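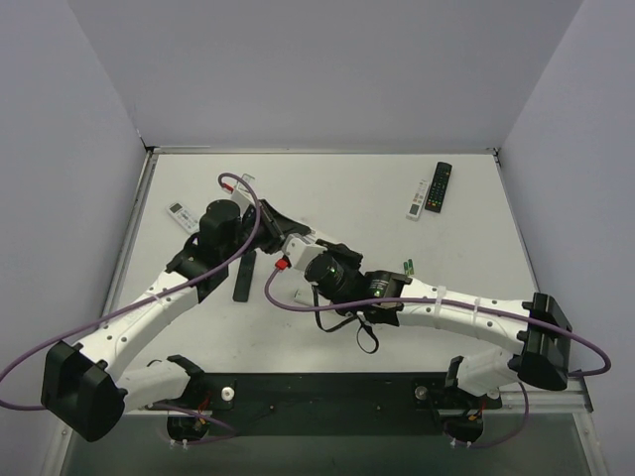 White tabletop, plain gray back wall, pale lavender-gray on the left.

Gray, and other things I was wrong about

14 Apr 2022

I got more mail about last month's question (what color did you paint a room and then regret?) than about anything I've written since the great doorknob argument, so this whole item is going to be about paint, and mostly about gray. If you came for the tomato seedlings, they're further down and they're doing fine.

My own answer first. When we moved to Cinadbridge I had a 900 square foot house, all of it the yellow of old piano keys, and I wanted it gone before the boxes were even open. I'd seen gray rooms everywhere and they all looked so calm! I drove to Etinar, which was the closest place that would mix paint on a Sunday-hours sort of schedule, picked a chip that looked like a rain cloud, and bought enough of it for the living room, the hall and the bedroom. It came to 200 dollars with the rollers and the trays. I felt very grown up loading it into the car.

By supper I had a purple living room.

I don't mean a deep, moody purple that a person might choose. It was the color of a cheap Easter basket, and it only did it in the evening. In the morning it was a perfectly nice gray and I'd stand there with my coffee thinking I had imagined the whole thing. Then the sun would go around to the other side of the house, I'd turn the lamp on, and back it came. My sister visited in October and asked how I had settled on lilac.

So I read up, and I started bugging the people at the paint counter, and here is what I have pieced together after a few years and several more rooms.

Almost no gray in a paint store is just black and white mixed together. There's a little of something else in it, usually blue, green, violet or a brownish yellow, and on the chip you can hardly see it. Then you put it on four walls and they all bounce onto each other and the little bit of something gets a lot bigger. The trick I use now is to hold the chip against a plain sheet of white printer paper. The color that's hiding comes right out. If you hold it up next to three other grays it's even more obvious, and you'll wonder how you ever thought they were the same. They have all been labeled as fog or stone or some kind of bird, so the names won't help you.

Then there's which way the window faces. My living room looks north, and north light is cool and bluish all day long. A gray with violet in it is going to lean harder that way. The same can of paint went on the bedroom, which gets the sun in the morning, and I've never minded it in there. It's a bit pink at breakfast and I like that. The hall has no window at all, just the ceiling light, and there it looks like wet cement. Three rooms, one color, and I could've sworn in court they were different cans.

Bulbs matter more than I wanted them to. I had a mix of whatever was on sale, so one lamp was orange and the one by the couch was a hard blue-white. I switched them so they all match (the warm kind, since I live with somebody who says the other kind makes dinner look like a dentist's office) and the purple backed off by half. If you're stuck with a color you dislike, I'd buy bulbs before I bought paint. It's the cheapest thing you can try and you don't have to move the bookcase.

And please, please put up a real sample. I used to dab a stripe on the wall the size of a candy bar and call it done. Now I paint a big piece of poster board, two coats, leaving a white border all around it, and I tape it up and live with it. The border keeps the old wall color from fooling you. Move it around: next to the window, in the dark corner, behind the couch, down by the floor if your floor is a strong color. Mine is a reddish oak and it throws pink on everything up to knee height. Give the board a full 24 hours before you decide, so you see it with breakfast and with the TV on and at whatever hour you get up for a glass of water.

A few of you wrote to ask about going dark instead. I did one dark room, the little one off the kitchen where I do bills, in a green from Mrema that is nearly black on a cloudy day. I love it. I'd do it again. But dark paint shows every scuff and every place the roller skipped, and it took me three coats where the light stuff took two. Get the primer tinted. I didn't, and I was out there in my socks at midnight with a flashlight hunting for thin spots.

One reader says she has given up on walls completely and keeps them all white, and puts her color on doors. I went and looked at my doors for a good long while after that. She also says white is harder than gray, and I believe her, having once bought a white that looked like skim milk. If you go that way, check it against your trim. Two whites that don't match look like one clean one and one dirty one, and you'll always think it's the dirty one that's new.

Another wrote in to defend lavender-gray, and quite sharply too! She has it in her sewing room on purpose, with cream curtains and a lot of brass, and she says the problem with mine was that I fought it. She may have a point. I had an orange rug in there and orange is going to shove any gray toward blue or violet. When the rug finally went (the dog, a long story, a very bad afternoon) the room calmed down quite a bit. I hadn't touched the walls.

As for how much to buy, measure before you go and write it down. My living room has 300 square feet of wall once you take out the windows and the doorway, and I had bought for nearly double that because I was afraid of running out. The extra sat in the basement until it separated into something like soup. Buy what the label says you need, keep the leftover in a small jar with a good lid, and write the color and the room on the jar. On the lid too. I have a jar down there that says "nice one" in my own handwriting and I have no idea.

I did repaint the living room in the end, last fall. It's a gray with some brown in it, from a Wamow chip I carried in my purse for so long the corners went round. In the evening with the lamps on it's a bit like oatmeal. In the morning it's gray. My sister has seen it and called it beige, so we're still not there, but she sat in it the whole afternoon and didn't bring up Easter once.

Next month I want to hear about ceilings. Does anyone paint theirs a color? I have been looking at mine lying on the couch and I think it wants something, maybe a very pale blue, and everybody in my house has asked me to leave it alone. Write and tell me either way, and if you've got a good method for keeping paint out of your hair, put that in too.

Seedlings: all up, two kinds of tomato and the peppers. The basil is sulking. I'm going to start it over on the windowsill and pretend the first tray was practice.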